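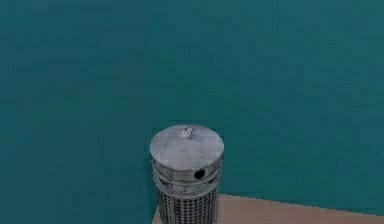 Figure 4.1. A simulated scene: gray cylindrical object on a tan surface, rendered against a uniform teal background.

Chapter 4
Perception in Simulated Scenes

Chapter 3 treated the position of every object as known. The planner received a pose from the simulator, computed a path, and passed it to the controller. Software written for real equipment has no such source. It must estimate the pose from images, and the estimate will contain errors that the planner has to tolerate.

Figure 4.1 introduces the problem in a modest form. A person sees an upright cylinder at once. A segmentation routine has more to settle. The outline is clean against the teal, so a color threshold will recover most of it. The base, however, lies outside the view, and the height of the object cannot be measured from this image alone. The dense grid on the lower body presents a second difficulty – a stereo matcher may pair one column of dark rectangles with its neighbor and report a false depth. The black opening below the rim occurs only once and is a better feature for fixing rotation about the vertical axis, provided that it faces the camera.

Throughout this chapter, examples are drawn from the Flanholm scene set, which contains 1,606 rendered views. Of these, 66 are held back for testing and should not be used when thresholds are being tuned. The set was prepared for the October laboratory course by Lovely Lumbao and was revised in March 2026 to correct the camera parameters supplied with each view. Students working from an earlier copy should replace it before starting Exercise 4.2.

Section 4.1 covers segmentation by color and by edge. Section 4.2 fits a cylinder model to a partial outline and reports the uncertainty of each parameter. Section 4.3 compares 2 pose estimators, Orozco and Sitden, on the same views. Section 4.4 returns to the planner of Chapter 3 and replaces its exact poses with estimated ones.

Readers should be familiar with homogeneous transforms (Section 2.2) and with least-squares fitting.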